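Young-sook Wi has sold kitchen goods in Nerkcombe for long enough to know which items come back. Trays rarely do.

"People buy one for a party and it ends up living on the counter," she said. "Mail, keys, onions. I don't mind what they put in it."

Her shop, Kesavent, carries 7 kinds of tray, and the white ones with a raised rim sell best. She orders them every October, before the holidays, and stores the extras in the back on open shelves. She looks at the rim first. A rounded corner is easier to wipe out than a square one, she said, and a rim with some height keeps a spill off the tablecloth.

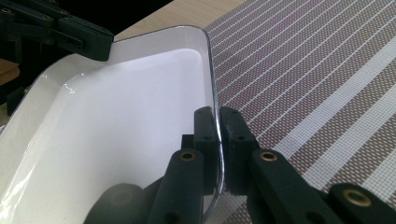 Saklow, who would use square ones if it were up to him, argued that they stack closer and waste less shelf. Wi has heard it before and still orders round corners.

"You clean a tray more often than you stack it," she said.

For care, her advice is short. Use warm water, dish soap and a soft cloth. Skip steel wool, and don't bang the edge on the sink. For a stuck-on stain, she leaves a paste of baking soda on it for 10 minutes and rinses.

She has used the same tray at home for years, mostly for carrying breakfast out to the porch. Asked if she ever wanted a newer one, she said she had taken one home last winter and given it to her sister.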